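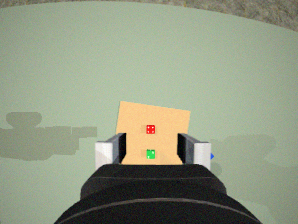
Every color you see reaches your eyes as light. Sunlight may look white or pale yellow, but it is a mixture of many colors traveling together. When sunlight falls on an object, some of those colors are absorbed, or soaked up, and the others bounce back. The colors that bounce back are the ones you see. Think of the red cube and the green cube, one above the other in the picture, on top of the tan box. The surface of the red one sends back mostly red light and absorbs most of the green. The green one sends back mostly green light and absorbs most of the red. The same light can fall on both, and yet they look very different.

What happens inside the eye?

Light enters the eye through the pupil, the small black opening in the center. Behind the pupil is a clear lens, which bends the light so that it lands on the back of the eye. The back of the eye is covered by a thin layer called the retina.

The retina contains millions of tiny cells that respond to light. Some of them are called rods. Rods work well when there is very little light, but they cannot tell one color from another. Other cells are called cones. Cones need more light than rods do, and they are the cells that make color vision possible.

Most people have three kinds of cones. One kind responds best to short waves of light, which we see as blue or violet. The other two respond best to longer waves. Your brain compares the signals from all three kinds and works out the color. Yellow light, for example, causes a strong signal from two kinds of cones and a very weak signal from the third.
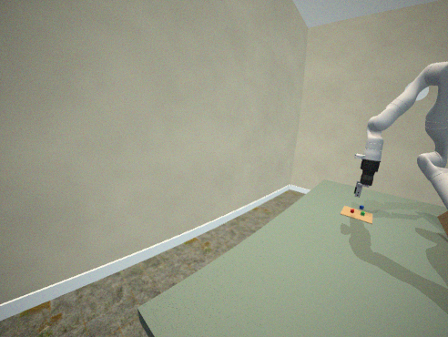
A color can also seem to change when its neighbors change. A gray square looks darker on a white page and lighter on a black page, even when the gray paint came from the same jar. Painters have known this for a very long time. They often test a color beside the other colors in a painting before deciding to use it.

Why do colors disappear at night?

In a dark bedroom, a red sweater and a green sweater may both look gray. The sweaters have not changed. There is too little light for your cones to work well, so your rods are doing most of the seeing. After you have been in the dark for 20 minutes, your eyes are much better at noticing shapes, but the colors are still missing.

Do all people see the same colors?

Some people have cones that work differently. They may find it hard to tell red from green, or, less often, blue from yellow. This is called color vision deficiency, or color blindness. It is usually inherited, and it is more common in boys than in girls. Most people who have it do see colors, but they see fewer differences between them.

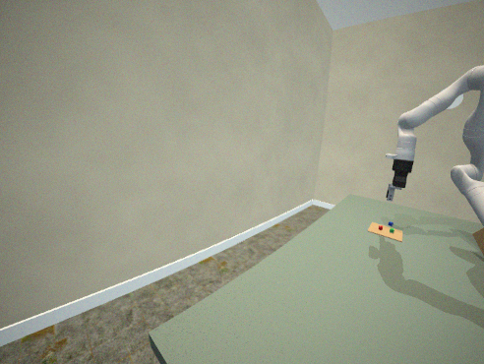 Good designers keep this in mind. A map that uses only red and green lines can be difficult to read. Adding dots, stripes, or labels helps every reader find the way.

Try it yourself

You will need a sheet of white paper, a red marker, and a clock that shows seconds.

Draw a large red circle and fill it in completely. Stare at the center for 20 seconds without moving your eyes. Then look at a blank part of the paper. Many people see a pale blue-green circle there. It is called an afterimage, and it appears when the cones that respond most to red have become less sensitive for a short time. Repeat the test with another color and write down what you see.

Words to know

Absorb: to soak up.
Cone: a cell in the eye that helps us see color.
Retina: the layer at the back of the eye that responds to light.
Rod: a cell in the eye that helps us see in dim light.

Prepared for the Cluvmont Science Museum by Anselmo Bustamante. Reviewed by Boris Gajdoš. School groups may request printed copies at the Learning Desk on Thursday afternoons.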